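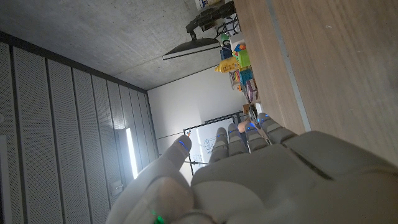 Figure 3. Table surface and edge strip, with perforated wall panels behind.

Skenden Meeting and Work Room Guide
Section 3: Care of the table and wall panels

Last updated: Saturday, January 6, 2024
By Nerbridge Facilities Publications
Print this section | E-mail this section

This section applies to rooms fitted with the Ambrose table and perforated acoustic wall panels. It is to be read by all persons who book, set up or clean these rooms. Procedures for carpets and window coverings are set out in Section 4.

3.1 Clearing the table

1. Remove small items from the table one at a time. Do not sweep them toward the edge with a hand or cloth.
2. Place boxes and loose articles in the storage tray. Items left near the edge are easily knocked to the floor.
3. Lift heavier objects clear of the surface. Dragging may mark the wood across the grain.
4. Check both sides of the gray edge strip for crumbs, staples and grit.

NOTE: Articles left behind at the end of a booking are held at the front desk for 30 days.

3.2 Cleaning the tabletop

1. Dust the surface with a dry, lint-free cloth, working in the direction of the grain.
2. Dampen a second cloth with lukewarm water and wring it out thoroughly.
3. Wipe the wood on one side of the edge strip, then the other. Slight variation in tone between the two is normal and does not indicate wear.
4. Dry the surface immediately.
5. For ink or adhesive residue, apply Tidatance wood cleaner (order code 389) to the cloth, never directly to the table.

CAUTION: Do not use bleach, scouring pads or products containing ammonia. Spilled coffee and other coloured liquids must be wiped up without delay.

3.3 Wall panels

1. Vacuum the perforated panels with a soft brush attachment at the lowest setting. Work from top to bottom along each strip.
2. Clean the dark grooves between strips with a dry brush.
3. Do not attach notices, hooks or tape to the panels. Tape lifts the finish and blocks the perforations — damaged panels must be replaced as a full strip.

CAUTION: Do not apply liquid to the panels, to the vertical light fixture or to the wall box below it. Switch off the light and allow it to cool before dusting near it.

3.4 Concrete ceiling

The ceiling is left bare by design. Speckles and patches of uneven colour are characteristic of the material and require no treatment. Report cracks, flaking or damp to Nerbridge Facilities on extension 792. Users must not stand on the table to inspect the ceiling.

3.5 Scheduled maintenance

The edge strip and table fastenings are inspected each October. The room is closed to bookings while this work is carried out, and the centre posts the closure at reception in advance.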